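How do you set up a fantasy bracket pool for a small college conference tournament?

Asked in February by Teemu Vuorinen

Hi all, first post so go easy on me. My office has run a pool for the big national tournament for years and it's fun, but half of us went to the same little school and we care a lot more about our own conference tournament. I'd like to run a pool for just that. The trouble is there are so few games. If I do the usual bracket thing, with one point for round one and two for round two and so on, I think we're going to end up with a five-way tie at the top.

The league is small. The top 2 seeds get byes all the way to the semis, and the bottom seeds play in on campus the night before everybody else gets to town. It comes to 7 games total. I tried building it in Grurnar, which is what we use for the big bracket, and it flat out won't let me do byes that long. It just fills the empty slots with "TBD" and then scores them as wrong for everyone.

So two things. How would you score it so it doesn't end in a giant tie? And is there a site that handles weird brackets, or am I stuck with a spreadsheet? Thanks in advance!

3 answers

Answer from Damir Dervishi (marked as best by the asker)

Oh I love this question, I've been running one of these for my wife's old conference for a while now and we went through all the same headaches.

First, forget round-based points. With that few games you want people to pick a margin as well as a winner. What we do is you pick the winner and the number of points they win by. If you get the winner right you get 10 points, and then you lose one of those for every point your margin is off, down to a minimum of 3. So a correct pick is always worth something, but the person who said "Ranov by 4" when Ranov wins by 5 is going to beat the person who said Ranov by 20. We haven't had a tie for first since we switched.

Second, let people re-pick every round. I know, I know, that's not a "real" bracket. But in a tiny tournament if your champion loses on opening night you're done, and then you stop reading the group chat, and the group chat is most of the fun. Picks are due at 5:30 p.m. before the first game of the round and I'm mean about it (ask my brother-in-law). 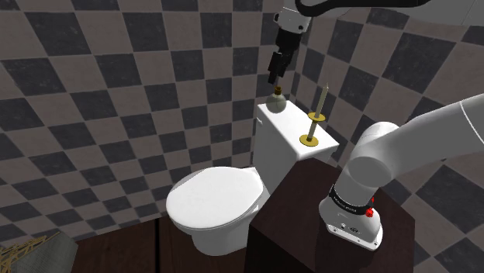 Robot arm, toilet and tank-top decor, computer rendering.

Third, the byes. Grurnar can't do it, you're right, and I've asked them twice. Gredus can sort of do it if you set it up as a "custom schedule" pool instead of a bracket pool. You type in each game by hand and leave the later matchups blank until you know who's in them. It looks ugly and you don't get the nice bracket lines - but it adds up correctly, and you can export the standings. With the number of games you've got, typing them in will take less time than it took me to write this.

For a tiebreaker, just in case, have everybody guess the attendance at the final. Ours last year was 1,624 and the closest guess was a guy who has never been inside the gym. Total points in the final works too but somebody always lands on the same number as somebody else.

Oh, and one more thing I forgot. Decide up front what happens with overtime. We count the final margin, overtime included. There was a loud argument the first year.

Answer from prairie_hoops

Spreadsheet. I've tried all the sites and they all want you to sign up, and then your coworkers get emails forever. One tab for picks, one tab for results, one tab that adds it up. Don't let people edit the picks tab themselves.

I don't agree with the re-pick thing above, by the way. If your champ goes out early, too bad, that's March. You could give upset bonuses instead: add the seed difference to the points for the game. So a 7 seed over a 2 is worth five extra. Makes people brave.

Answer from Coach K in Name Only

Is this the same league that used to play at the Preda center? Went there as a kid, maybe 400 people in the place and it was louder than any pro game I've been to. Sorry, no help on the scoring. Following this one though because my alumni group wants to do it too.

Comment from Teemu Vuorinen

Thank you both! Going with Damir's margins, and I'm going to put the upset bonus to a vote. Set it up on Gredus during lunch and the semis are sitting there blank like you said. And no, different league, but I've heard stories about that gym.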